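Living > Opinion > Kitchens and tables
14 comments | 63 shares

In praise of the bare table
by Mohsin Yousafzai

My mother kept a cloth on the kitchen table all year round, and under the cloth there was a second cloth, and under that was a table I think I saw properly when I was nine and we moved house. It was lovely! Pale and streaky, with a dark knot at my end. She put the cloths back on that same evening, before we'd found the kettle.

So I come to this with some history. What I want to argue is that a table should be bare when you aren't using it. No fruit bowl, no runner, no little tray with the salt and pepper on it, and above all no post. I know how that sounds. My sister says it sounds like a dentist's waiting room.

But think about what happens to a table with a fruit bowl on it. The bowl gets a set of keys. Then a birthday card nobody's posted, a dead battery, the leaflet from the window people. By October ours in Cukstead had so much round the bowl that we were eating on our laps, with a table that seats six standing right there doing the job of a shelf. We'd paid 200 pounds for that shelf (second-hand, from a couple in Arnside who were sorry to see it go), and I'd have struggled to tell you what colour it was.

I cleared it one night after the children were in bed. It took me until nearly eleven, mostly because I kept reading things. The bowl went on the windowsill and I wiped the whole top down twice with warm water and a drop of washing-up liquid, and then I just sat at it for a bit with a cup of tea, feeling pleased with myself.

The change in the mornings was the part I hadn't expected. My daughter does her drawing there now before school, where she used to do it on the floor. My son spreads out his train tickets, which he collects, don't ask me why. People put things down on a bare table and then pick them up again, because one lonely envelope in the middle of all that wood looks so obviously wrong.

I do like looking at the grain, too. I had a Flelletti catalogue through the door with a glossy white table called the Tufa in it, very smart, and all I could think was how little there'd be to look at while you waited for your toast.
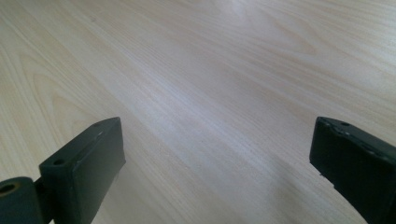
Doesn't a bare top get marked more easily than a covered one?
It does get marked, and I've stopped minding. Ours has two rings by the window end and a long scratch from a cheese grater, and I'd still sooner have those than a cloth I have to iron. Use coasters for anything hot and wipe up beetroot quickly.

My mother came to stay last month and brought us a tablecloth. It's very pretty. It's in the airing cupboard, and it comes out when she does.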